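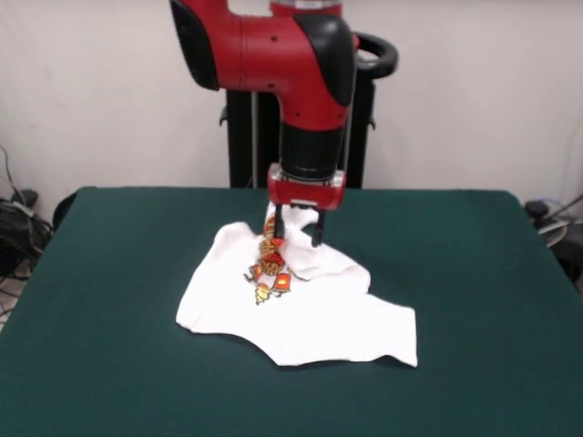 An unnamed subscriber wrote to the list:

> I think people here are too gloomy about the Urken deal. We get a proven striker on loan for the season, Urken pays part of his wages, and we have an option to buy at the end. He scored 17 goals the year before last. If he does that for us, we trigger the option and everyone is happy. If he doesn't, he goes home and we've lost very little. And we keep 25 percent of any later sale if we do buy and then sell him back. Where is the risk for Maseo?

The risk is in the parts you skipped over. I've read the club statement three times now and I can't find the word "option" in it anywhere. It says "purchase clause." Those can be the same thing and they can also be very different. The local radio said obligation. The Urken website said "agreed transfer conditions," whatever that means. Until somebody at Maseo says in plain words that we are free to send him back, I'm going to assume we aren't.

As for "part of his wages," which part? When we borrowed the left back from Trarier we were told the same thing, and then the annual accounts came out and we had paid all of it plus a loan fee. I don't remember a single official word about that afterward. We found it on this list, on page 11 of a scanned document, and the scan was sideways.

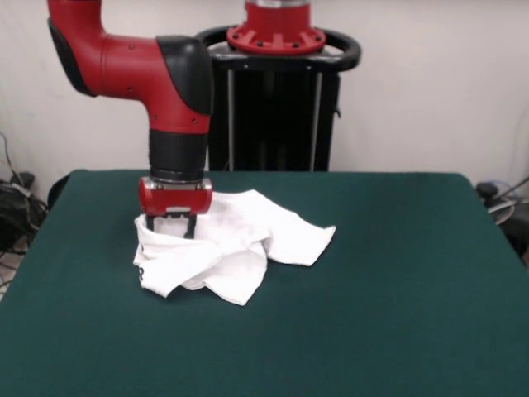 *A red-and-black robot arm pressing into a crumpled white cloth on green felt.*

I went back to our own transfer notes before writing this, so that I'm not just grumbling from memory. The entry for the striker says he played six league games last season. Six. The 17 goals were real, but they came in a different league, with two wingers feeding him, and before the knee operation. Since then he has scored once, from the spot, in a cup match that was already lost.

I'm not saying he's finished. Players come back from knees all the time. But a club that was sure about him would have let him start in October, when both of their other forwards were out, and they put a midfielder up front instead. That tells me more than the highlight video does.

> And we keep 25 percent of any later sale if we do buy and then sell him back.

I had to read this one twice. If we buy him outright, we should own all of it. A quarter of a later sale is what you keep when you've sold a player, or when you only bought a slice of the rights to begin with. So either you have the number the wrong way around and it's Urken that keeps 25 percent, or we are paying full price for a small share. I would guess the first, and I'd still like to see it written down. 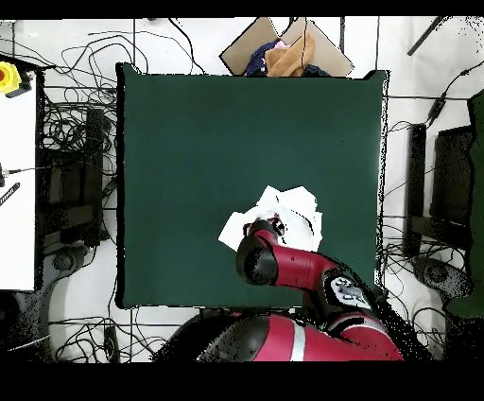
There is also the sponsor. Tsikata has its name on our sleeve and, as of this spring, on Urken's training kit too. Maybe that's a coincidence. It's a small region and there are only so many companies that want to be seen next to second-division football. But the deal was announced on the Tsikata page before it was on ours, and I don't think a sponsor should know about a signing before the people who stand behind the goal in the rain.

> It's not like we had other targets.

We did, though. The winger from Trarier was out of contract and wanted to come. We talked to him for almost 11 weeks and then stopped picking up the phone, if his side of the story is right. He would have cost wages and nothing else. I know he isn't a striker. We also didn't need a striker as badly as we needed someone who can cross the ball. 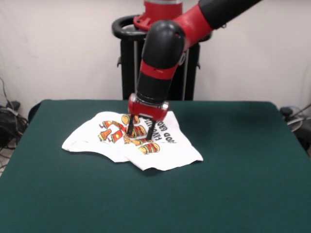 On season tickets, which came up in the other thread: I'm holding off on renewing until the club answers the purchase clause question. I'm not calling for a boycott and I'd rather not be quoted as if I were. I've also told my kids there's no new shirt this summer. They are white again, and last year's looked just like the crumpled white T-shirt on that green tabletop after a couple of washes – you could have pushed two black fingers into the middle of it and not made it any worse. The club shop wants more for this one, with the same collar and a bigger sleeve patch.

Could whoever goes to the open evening please ask three things: option or obligation, who pays which share of the wages, and who holds the 25 percent? I can't make it, I'm on late shift all that week. Written answers would be better than spoken ones – last time we got "as already explained" and then coffee.

If I'm wrong about the clause I'll say so here.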